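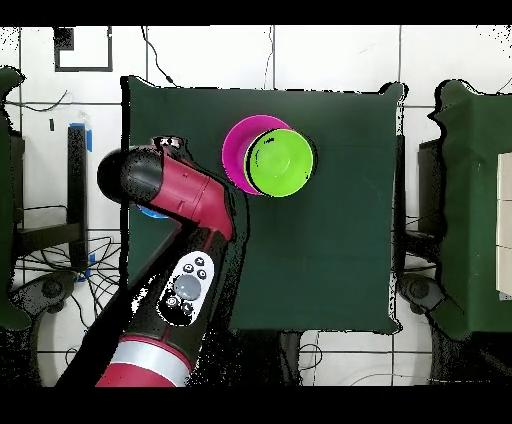 Does the lid still lock if you've stuffed it right to the top, one commenter wanted to know, and can you buy the seals without buying another box? Yes to both, and I'll get to the seals further down.

Home Shop Ballot boxes Booths Seals Contact

July 7, 2020, by the Utance shop desk

Woledach folding ballot box

I've been selling voting gear long enough to have strong feelings about cardboard. It's fine for a class president. For a town referendum, with people from both sides watching the slot all day, I want something that stands up straight and shuts properly! The Woledach is the box I send people to first, and it's the one we used ourselves when Parstead voted on its parking rules in February.

It folds flat, weighs 5 pounds, and holds 600 ballots if they're folded once. Folded twice they spring open inside and you'll get a lot fewer in (I learned that one the long way, with a line out the door). If you expect a bigger turnout, order a second box. Please don't push papers down with a ruler. It makes the observers nervous, and I don't blame them.
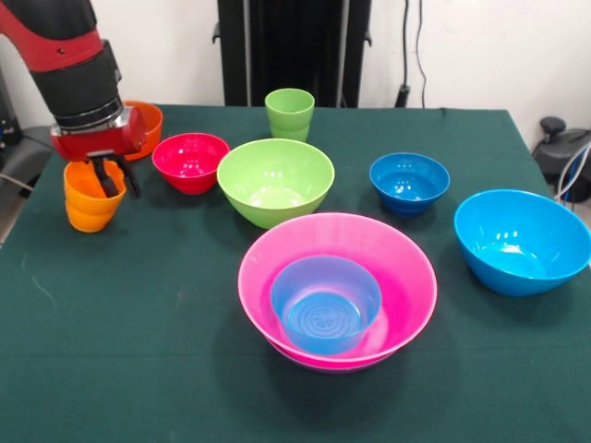

Orange cup in the gripper, bowls on the green cloth

The sides are clear, so anybody can check that the box is empty before voting opens. Some towns like a frosted side panel for privacy, and we carry that as an add-on. I'd skip it myself. If the ballots are folded you can't read them through the plastic anyway, and the first voter of the morning always seems to enjoy having a good look in.

Now, seals. The box has two loops, front and back, and takes the numbered Ccori pull-tight seals. They come in packs of 300, and we do a carton of 3000 for county offices. Write both numbers on your opening sheet before the first vote goes in, then have somebody read them back to you when you close. The old wire seals fit too, but they're a pain to cut and I've stopped stocking them.

The slot cover slides shut and has its own seal hole, so you can close the box for the trip to the count without opening the lid. I get asked for a wider slot pretty often. We make one for long ballots, same price, just tell us in the order notes.
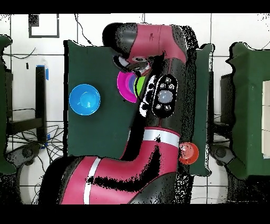
Red and black arm over a dark green tabletop

A few odds and ends. The carry bag is sold separately (sorry, I know). Wipe the panels with soapy water and a soft cloth, and keep glass cleaner away from them, it leaves a haze. Spare hinges are in stock. Rules on boxes vary a lot from place to place, so check with your election office before you order, especially if they want solid sides. Unused boxes can come back to us as long as the seal loops haven't been cut.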